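How to Set Up a Small Desk with a Hutch

A desk with a hutch gives you storage without taking more floor. It also fills up fast, so it helps to decide what goes where before you put anything back.

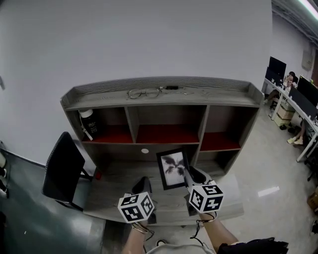
Start with the wall. Measure the width between the door trim and the corner, then add 2 inches for cords. My Derkum desk is 53 inches wide and only just fits.

Next, sort what you own by how often you touch it. Things you use every day stay on the desktop, within 18 inches of your chair. Weekly things go on the lowest shelf. Tax folders, spare ink and old manuals go on top or in a closet.

Shelf height matters more than depth. Most paperbacks need 9 inches of clearance - binders need more. If your shelves move, set the binder shelf first and fit the others to it.

Run cords before you load the shelves. I use Fleury clips along the back edge, but twist ties work too. Keep the power strip off the floor so you can vacuum.

Add pictures and plants last. One or two is plenty on a short desk. Leave a clear patch big enough for an open notebook and a mug.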